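The rink at Holska opened at ten in the morning, and by a quarter past nine there were already people sitting along the wall with their skates in grocery bags. It was June. It was so hot that the tar in the parking lot had gone soft and was holding on to everybody's flip-flops.

I was third in line, behind Titilayo Onuoha and a boy I didn't know who was eating ice out of a thermos lid. Titilayo had on a winter hat. She told me she'd put it on at home so she wouldn't forget it, and then she'd driven all the way across town in it with the windows down, and she looked like she might pass out.

"Take it off," I said.

"I'm committed now," she said.

I should say I don't skate. I'd never skated! I grew up somewhere with no ice at all unless it came in a drink. But my apartment has one window, and it faces the back of a bakery, and I'd spent four nights lying on the kitchen floor with a wet dish towel on my chest. Somebody at work had taped up a list of places to cool off (the library, the movie theater on Porkatia Street, the fish market if you didn't mind the smell) and the rink was the last thing on it, added in pen. So I'd called Malsha Dissanayake, who'll go anywhere if you promise to buy lunch, and she said she'd meet me inside.

They gave us our skates at the counter. Mine had the number 304 painted on the heels, and the laces were so long I wrapped them twice around my ankles and still had bows like a birthday present. Then you go through these heavy rubber curtains, and the cold just walks right up and puts its arms around you. I made a noise. I'm not proud of the noise. The boy with the thermos looked back at me and grinned.

Malsha was already out there, going around with her hands behind her back like somebody's grandfather on an evening stroll.

"Since when can you do that?" I yelled.

"Since I was 10!" she yelled, and went past, and I had to wait a whole lap to hear the rest. "My aunt lived next to a pond!" Another lap. "I told you this!"

She had never told me this.

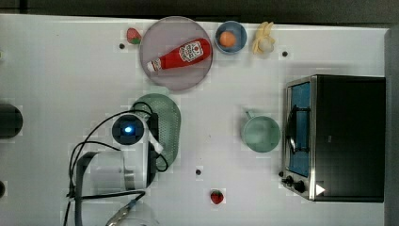 I held on to the boards and moved my feet the way you move them when you're looking for your slippers in the dark. A man named Danylo Onyshchenko was working the gate that day – it was on his badge – and he watched me for a while without any expression at all. Then he slid a blue plastic seal out onto the ice. It had handles where its ears would be. It was for children. It came up to about my knee.

"Everyone starts with the seal," he said.

"How old is everyone?"

"Six," he said. "Seven."

I took the seal. I bent over it like I was pushing a stalled lawn mower and I went out into the middle, and I want it on record that I went fast. The seal and I passed Titilayo, who was sitting down on the ice on purpose, hat and all, with her palms flat and her eyes closed. We passed two girls holding mittens. We almost passed Malsha, but she saw us coming and sped up, because that's the kind of friend she is.

At noon the music quit and the lights over the far end went out. You could hear the big cooling machine behind the wall wind down, lower and lower, like an old man getting into a chair. Danylo got on the loudspeaker and said it was the power, it was the whole street, it was 100 degrees out there and everyone's air conditioner was on at once, and we could stay as long as the ice did.

So we stayed. No one even went near the door. With the music gone, all you heard was blades. Malsha came up and took hold of one of the seal's handles and I kept the other, and we went around that way in the half dark, not very fast.

"There was a pond by us, too," I said. "It never froze. We used to throw bread at the turtles."

"You never told me that," she said.

A little water had started to shine along the boards. Titilayo had finally taken off her hat and was filling it with the snow that the skates had scraped up, packing it down with her fist, and when it was full she put it back on her head and screamed so loud that Danylo came running out in his sneakers and fell flat on his back.

"Lunch," said Malsha, "is going to have to wait."

We pushed the seal over to him and he reached up and took the handles.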